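Renata Lucero

Okay, I promised a longer thread on our manipulation course project once the first round of training was done, and the first round of training is done, so get a coffee, I'm going to go on a bit. 1/

For those who missed the spring posts: there are eight of us in the robotics project course at Cumenton, split into pairs, and every pair had to pick one household chore and teach it to the arm from recorded human demonstrations. No scripting the motion by hand. The arm is called Dronda. I didn't name it but I've grown fond of the name. 2/

My partner is Chaminda Mondal, who is a far better programmer than I am and very patient about it. We picked pulling one tissue out of a box and laying it flat on the table. We thought we were picking the easy one! The pair next to us took stacking bowls and they've been done for two weeks. 3/

Why tissues are hard, a short list from my notebook: you often get two at once. The box slides. The next tissue pops up at a new angle every single time. And when the box gets low there's nothing sticking up, and you have to decide whether reaching in counts as the same task or a different one. 4/

(We decided it's a different one. We stop recording when nothing is poking out and start again with a full box. My roommates have been very happy to receive the leftovers.) 5/

Most of June went to collecting demonstrations. You hold a gripper in each hand and do the chore yourself, and the tracking works out where your hands went from the marker cubes. If a cube gets hidden behind your sleeve or turned too far away, you've lost that stretch of the recording, so you learn to move in this slightly formal way, like carrying soup. 6/

I was so bad at it the first afternoon. I kept wanting to drop the grippers and just use my fingers. Chaminda had me do 30 pulls in a row with the recorder off, only to get used to the squeeze, and I grumbled through the first half of them and by the end I was enjoying myself. 7/

The left hand matters more than we planned for, by the way. We'd written the task up as a right hand job with the left one parked somewhere out of the way. But everybody who tried it wanted to steady the box with the left, without being told to, so we gave in and rewrote the task sheet. 8/

A question I got last time was how long one demonstration takes. Ours are capped at 20 seconds, and that's from hands apart to tissue flat and hands apart again. Anything longer usually has a fumble in the middle. We keep some fumbles on purpose if the person recovers nicely, and we argue over what "nicely" means. 9/

Then there's the labeling, and oh my goodness. After the first pass I had 2,327 frames flagged by our checking script as "marker uncertain," and I went through them by hand over several evenings with the radio on. A lot of them were fine. A good many were the same corner of the same cube catching the light from above. 10/

So we changed two small things. We printed the cube faces again on matte paper, and we now begin every take with the grippers facing each other and the jaws open, held still for a breath before anything moves. The flagged pile got so much smaller that I made Chaminda come over and look at my screen. 11/

First training run: Dronda went to the box, closed on the air just above the tissue, and then very carefully laid nothing at all on the table and smoothed it down. It did this over and over. I have never laughed so hard in a lab. 12/

Second run, after the new cubes and with the messier takes thrown out, it got hold of a tissue. It also got hold of the box. The whole thing went up together and hung there, and our instructor walked past and said "well, that's a grasp" and kept walking. 13/

We think the trouble is height. Nearly all our early takes were done by me, I'm short, and I come at the box from low down on the near side. When Chaminda does it he comes from straight above. The model seems to have averaged the two of us, and the average of the two of us is a person who picks up tissue boxes. 14/

So this round we're mixing people and mixing spots on the table: near the middle, off to one side, closer to the edge. We're leaving the plant where it is so there's something in the background that isn't a tissue. I wanted to swap the table too but Chaminda said one change at a time, please, and he's right. 15/

Latest session, up on the upper level by the railing: 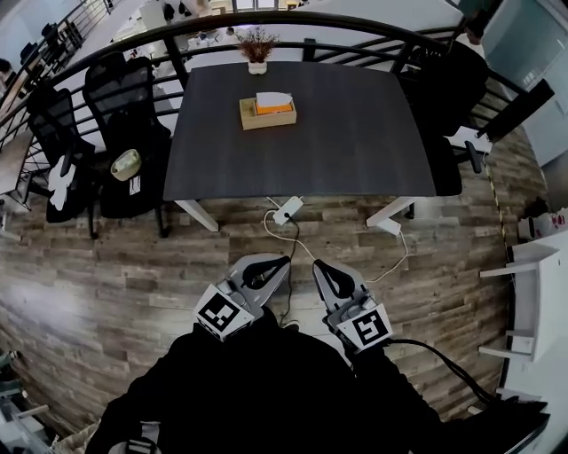
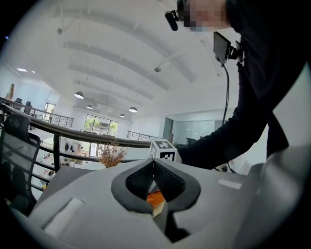 Grippers and marker cubes at the table. The second view is from a gripper's own camera. 16/

Someone will ask about the cables, so: yes, we've tripped on them, and yes, we now have a rule that whoever isn't holding the grippers watches the floor. It's written on the task sheet right under the line on charging the batteries the night before, which I have also broken. 17/

What's left before the end of term is the Flernley showcase, where each pair gets a table and visitors can ask the arm to do the chore in front of them. I'd be thrilled with a single clean tissue. Chaminda is quietly hoping for three in a row and has been rewriting the part that decides when to let go. 18/

If you're starting a project like this one, my practical advice is to write down who did each take, which way they were standing and how full the box was. We didn't do that in the first week and I've spent a lot of time since then squinting at sleeves trying to work out whose arm I was looking at. 19/

Also, the Kodikara reading group is going through a set of papers on learning from demonstration this month and they've been lovely about letting beginners sit in. I'll post my notes once I've typed them up, my handwriting isn't fit for the public. Happy to answer questions below, though I'll be slow tonight, we've got another batch to record after dinner. 20/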